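10/12/23

I finally sorted out my jewelry. It had been spread over three places since the move in September: a cookie tin, the pocket of a winter coat, and the soap dish in the bathroom. I wore the same pair of earrings for weeks and left the rest alone.

Dilek Aydoğan gave me a jewelry holder for my birthday. She found it at a homewares shop in Devcombe and paid 20 dollars for it, which I know because the sticker was still on the bottom. I'm not much of a ring dish person and I told her so. She said to use it for a month and then complain.

## The holder

It's white, with a bowl on one side and a tall rod standing next to it, all on one flat base. The rod has a rounded tip, so nothing snags when you slide it on or off. The bowl is small. It takes a bracelet or a chain and a few little things, and after that you're stacking.

I wanted it on the wood table. The grain is pale and fairly plain and white looks good on it - the dresser top is too dark and shows every bit of dust.

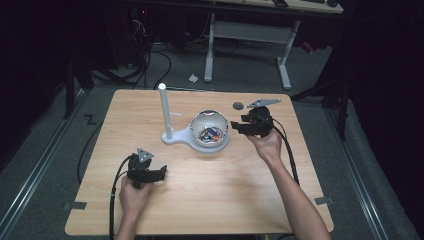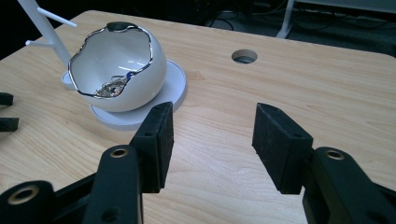
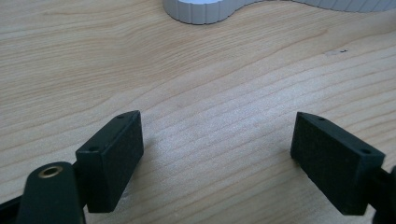

## What stays out and what goes in the drawer

I set one rule, that only things I wear in a normal week get to stay out. Everything else goes into the drawer in small zip bags with a label on each. I had 40 bags left over from a seed order and used 13 of them.

Chains gave me the most trouble. Two were knotted together so badly that I worked on them with a sewing needle through most of a podcast. One came free. The other one I put in a bag marked "later" and it can stay there. If you have fine chains, close the clasp before you put them away. I knew this already and never did it.

Single earrings got their own bag. I don't throw them out for a year, in case the other one shows up. Kuo-hua Kao, who helped me carry boxes, found one of mine in the trunk of his car and mailed it back in an envelope with a grocery coupon.

## Cleaning

I wiped the silver with a plain polishing cloth. The liquid dips work faster but I don't like them near anything with a stone glued in. Beads got a damp cloth and then a dry one, and sat on a towel overnight.

The holder itself gets dusty at the base. A soft paintbrush gets into the join between the bowl and the plate better than a cloth does.

## After two weeks

The rod gets less use than I expected. I take my rings off in the kitchen, so that's where they end up, and I carry them back when I remember. The bowl gets used every day. I may get a second dish for next to the sink - something flat and cheap that I won't mind chipping.

The cookie tin has buttons in it now.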